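How I compare robot hands in simulation before spending any money

By Tobiloba Garba

I spent most of May going back and forth between a five-finger hand and a plain two-jaw gripper for our arm, and I got so sick of arguing from spec sheets that I built a little test bench in simulation instead. It cost me a couple of evenings and a lot of tea. If you've got a simulator you half understand and an arm model that loads without exploding, you can do the same thing!

What you need

An arm model, at least two hands that bolt onto it, a table, and three props: an apple, a bowl and a plate. I know, very boring. But an apple is a lovely test object. It's round enough to squirt out of a bad grip, the stem end makes it lopsided, and everybody has a feel for how hard you can squeeze one.

Step 1: Build the dullest room you can

White table, gray wall, done. My first version had shelves and a window and a potted plant (I was very proud of the plant), and I wasted a whole evening wondering why the camera view was so slow. Take it all out. Pick props in colors that don't look like each other, too. You'll be squinting at small pictures of these runs for hours.

Step 2: Fix the task before you pick a hand

Mine is one apple, one bowl, one plate, and the hand has to deal with the apple at both of them. The bowl is the mean one. It has walls, so the fingers need somewhere to go. I keep a checkpoint with the apple held right over the rim, and I look at every hand there first.

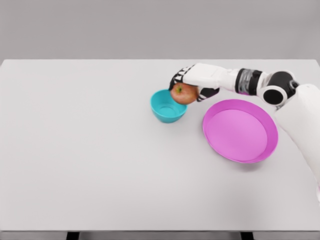
Endang Wuisan wrote in to say that a two-jaw gripper would beat any humanlike hand at a bowl, every single time, and that I was paying for fingers I'd never use. Fair point, and it's why I run both! On my bench the two-jaw was quicker to set up and had far fewer joints to fuss over. Where it lost me was when I turned the apple so the stem pointed somewhere new. The jaws wanted a fresh approach angle and the fingers mostly didn't care.

Step 3: Save your start poses

Write down a list of apple positions and reuse the same list for every hand. I made 36 of them, then ran the list over and over with small random nudges until I had 1010 attempts per hand. That sounds like a lot, but you just leave it going overnight. Don't make a new random list for each hand. I did that the first time and had to throw the results out, because one hand got all the easy apples.

Step 4: Slow the closing way down

Start with fingers that close in 800 milliseconds. Anything faster on my setup and the apple got knocked before the thumb arrived. You want the fingers coming over one side and the thumb coming around the other, and you want to watch the timing between them. Step through it a frame at a time at the plate, where there's no wall hiding anything.

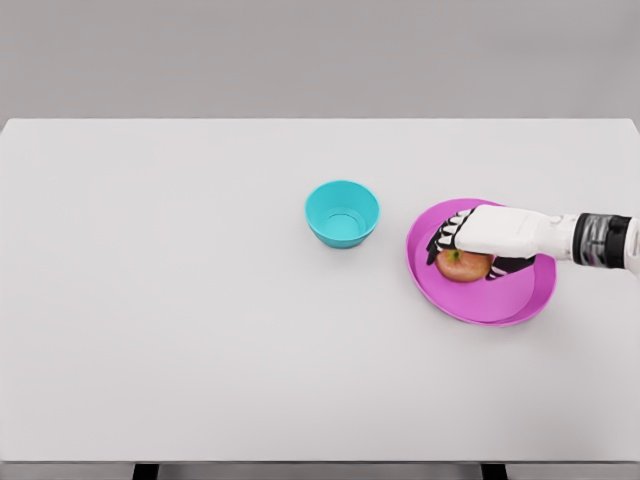
Did you ever check the friction numbers, though? Godfrey Mfinanga asked that in the comments, and added that he'd seen simulated apples stick to fingers like they'd been glued. Yes, and I should have done it sooner. My default was way too grippy. I turned it down until the two-jaw started dropping apples on purpose-built bad grasps, then left it there for both hands and started over. Sigh.

Step 5: Log the failures by type

A single success rate hides too much. I sort mine into "missed it," "knocked it," "dropped it on the way" and "bumped the bowl." Out of my first full batch with the five-finger hand I had 184 failures, and most of them were knocks. Knocks are a timing problem, so I went back to step 4 and gave the thumb a head start.

Step 6: Swap the hand and change nothing else

Same arm, same poses, same friction, same camera. The one thing you do have to redo is the offset from the wrist to the middle of the grip. Forget that and your second hand will spend the night closing on air above the apple. Do five attempts by eye before you hit go on the big run, and check that the arm isn't folding its elbow into the table to reach the far poses.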